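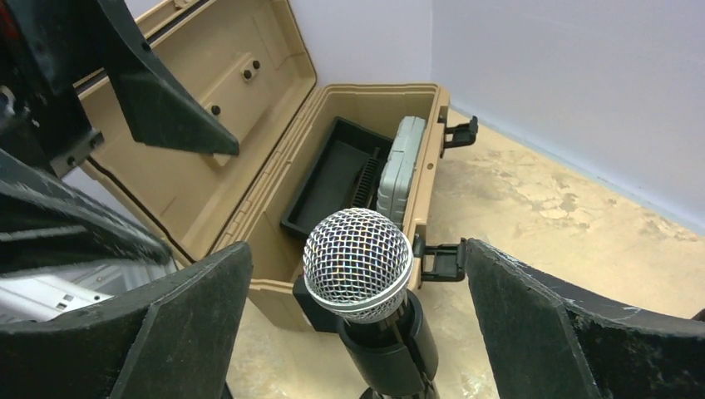 Horsehair braid

Horsehair braid, also called crinoline braid or crin, is a stiff, open mesh band sewn into the hems and edges of garments to hold them away from the body. It is used mostly in evening wear, bridal gowns, ballroom dance costumes and hats. The braid was first made from the tail and mane hair of horses, often mixed with cotton or linen. Nearly all of the braid sold today is nylon or polyester monofilament, and the older name has been kept.

Contents
1 Structure
2 Types and widths
3 Use in hems
4 Other uses
5 Finishing the ends
6 Care
7 Related materials
8 See also

Structure

The band is made on a braiding machine. All of its filaments run diagonally, half in one direction and half in the other, and turn back at each edge. There is no lengthwise yarn in the mesh itself. As a result the band can be pulled longer, which makes it narrower, or pushed shorter, which makes it wider. This ability to change shape lets a straight strip follow a curved hem without darts.

Stiffness depends on the thickness of the filament, the angle at which the filaments cross and the width of the band. Thick filament gives a firm edge that springs back after being bent. Thin filament gives a soft edge that rolls and dips between the folds of a skirt. Most braid of medium or greater width has a heavier thread run through one edge. When this gathering thread is pulled, that edge shortens and the band bends into an arc.

Types and widths

Braid is usually sold as either soft or firm. Soft braid has a fine filament and a slight shine, and is used with chiffon, organza and light satin. Firm braid has a coarser filament and is used with heavy satin, taffeta, brocade and layered tulle. A third kind, tubular braid, is woven as a hollow round cord and is used mainly for trim.

Narrow bands give a crisp line to a single layer of sheer cloth and can be turned up into a rolled hem. Bands near 3 inches wide are common in full bridal skirts, where the edge has to carry the weight of the cloth above it. Wider bands are used for stage costumes, for trains and for skirts that are meant to stand in deep, rounded folds. Color choice is limited in most lines to white, ivory, black and clear, with fashion colors found chiefly in narrow widths for dance wear and hats.

Trade names vary. The Drerkerik catalog divides its bands by filament thickness, while the Markel range is divided by finished stiffness, so a "medium" from one maker may not match a "medium" from the other. Markel 883, a firm ivory band with a gathering thread, is often listed by number alone in the notes of bridal workrooms in Toledo.

Use in hems

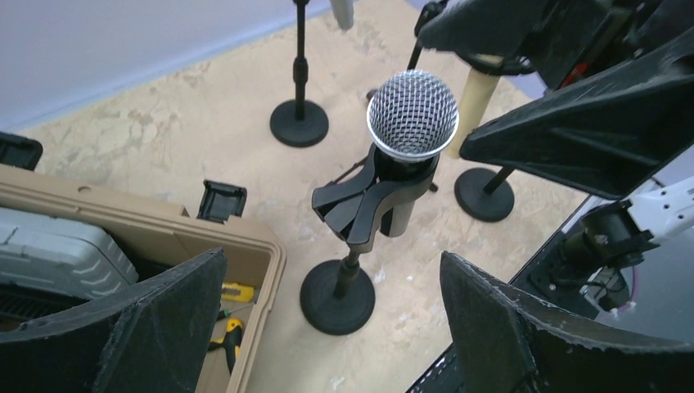
The mesh has to be eased around a curve before it is stitched, and the way it moves affects the result. Each crossing point acts as a loose pivot, so the small diamond openings can stretch tall or flatten out as the band is shaped. The domed silver grille of the microphone shown here has a similar crisscross pattern in wire, but a grille is made to keep its shape, while braid depends on the filaments being free to shift. Once both edges have been sewn down, most of this movement is lost. Any ripple left in the band at that stage will show on the outside of the skirt.

In the most common method, the braid is laid on the right side of the skirt with its plain edge level with the cut edge of the cloth. It is stitched close to that edge, then turned to the inside so that a narrow strip of cloth wraps the bottom of the mesh. The gathering thread is drawn up until the upper edge lies flat against the skirt. That edge is caught by hand to the lining, to an underlayer or to the seam allowances.

A straight skirt with a hem of 60 inches needs little shaping, and the gathering thread may be left alone. A circle skirt needs a great deal, as the hem is much longer than a line drawn only a short distance above it. Wide braid makes this difference larger. For this reason a very wide band on a full circle is sometimes replaced with two narrower bands set one above the other.

The braid should not be stretched while it is being sewn. Stretched braid returns to its natural length after stitching and pulls the hem into a cup. Most guides recommend letting the band rest off the roll before use, and some recommend a light press with steam through a cloth to remove the curl.

Hem length is marked before the braid is put in. Bias-cut skirts are first hung for at least a night to allow the cloth to drop. Adjustable dress forms such as the Ira can be set to the height of the wearer in shoes, with a floor-length front hem commonly marked at 46 inches below the waist seam for a tall wearer. The stiffened hem will stand slightly forward of the marked line, and the front is often cut a little shorter to allow for this.
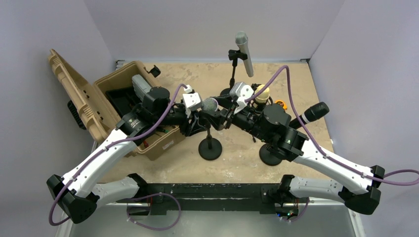

Shortening a gown that already contains braid takes more work than shortening a plain hem. The band is normally unpicked in full, the skirt is trimmed and the same braid is reset if it is free of sharp bends. Where lace or beading has been applied over the hem, the skirt may be raised from the waist instead, leaving the bottom edge as it was.

Other uses

Braid is gathered or pleated and set into sleeve heads to support a puffed shape. It is placed inside large bows, peplums and ruffles, and along the top edge of some draped necklines. In hat making, wide bands are stitched in overlapping rows to form brims and crowns, or folded into loops and used as trim. Ballroom dance costumes often carry braid in several layers of the skirt so that the layers open at different heights during a turn.

Finishing the ends

Cut ends fray quickly and are sharp enough to scratch skin or snag stockings. They are covered with a folded scrap of lining, lightweight ribbon or bias tape, stitched through all layers. The ends are overlapped by a short amount at a side or back seam. Melting the ends with a flame or hot tool stops the fraying but leaves hard beads, and is generally followed by a fabric cover.

Care

Nylon and polyester braid can be washed or dry cleaned if the garment allows it. High heat softens the filament and can set a permanent crease, so irons are kept on a low setting with a press cloth. Garments with braid in the hem are stored hanging, with the skirt clear of the floor. A bent section can often be restored with steam, while a filament that has been folded sharply will usually keep a visible kink.

Braid made with real hair is found in older garments. It is more brittle than the modern product and can be damaged by moths. Washing is not advised.

Related materials

Crinoline net is a stiffened fabric sold by the yard and used for underskirts. Boning is a rigid or semi-rigid strip used chiefly in bodices, and bends in only one plane. Fishing line is sometimes enclosed in a rolled hem to produce a tight wave, an effect that braid does not give. Hem facing in organza or felt adds weight and body with less spring.

See also

Boning
Crinoline
Petticoat
Rolled hem
Tulle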